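Ticket 199: Etching edition, plate tone drifting between pulls
Opened by: print room, Lallavance Editions
Status: open (was closed, reopened May 8, 2022)
Priority: normal

Problem as reported
Edition of 28 for El Idrissi, copper plate, Ondum black. The first pulls match the signed proof. Later ones go gray in the lower left, and the fine crosshatching fills in. The supplier says it's our wiping. I have heard that before.

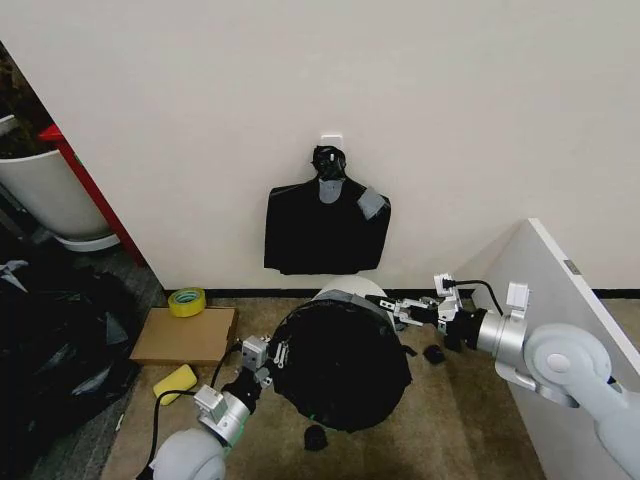
Wall hook with black bag and gray tape; lined trash can on the carpet.

Checked so far
Press pressure: same on both sides by the gauge. I don't fully trust the gauge, so I ran a strip of newsprint under each end too. Even.
Blankets: swapped the catcher for a clean one. No change.
Paper: soaked 20 minutes, blotted, same stack as the proof. Someone suggested a longer soak. Tried it on two sheets and got softer blacks and the same gray corner.

Supplier reply, pasted from email: "Ink may stiffen in a cool studio. Please add Flultard oil until workable."
We already add Flultard oil. Adding more gave me a greasy halo around every deep line, so I'm not calling that a fix.

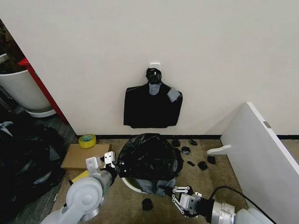 The next idea was plate wear. Steel facing was done in October, and the shop that did it promised well over 100 good impressions. Maybe so. Under the loupe I can see a warm copper color in one patch, close to where the gray starts. The shop says that's tarnish. It didn't come off with chalk and ammonia.
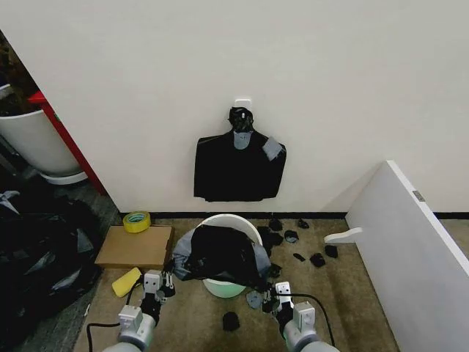
Hook and knotted bag, with the doorway and planter at left.

Test on the old can of ink
Pulled three on the old can, three on the new, same wiper, same tarlatan. The old can is slightly better. Not enough to blame the new batch, whatever the forum people think.

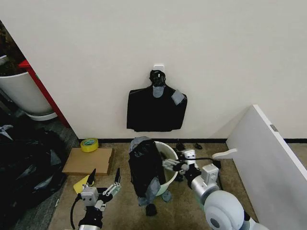
Black bag on the wall hook, two gray patches.

Where it stands
Ticket was closed by the office as "resolved, ink adjusted." It wasn't resolved. Reopened.
To do: strip the facing and have it redone somewhere else, then pull against the proof before any more good paper gets used. Roughly half the edition is usable as is. El Idrissi hasn't been told yet.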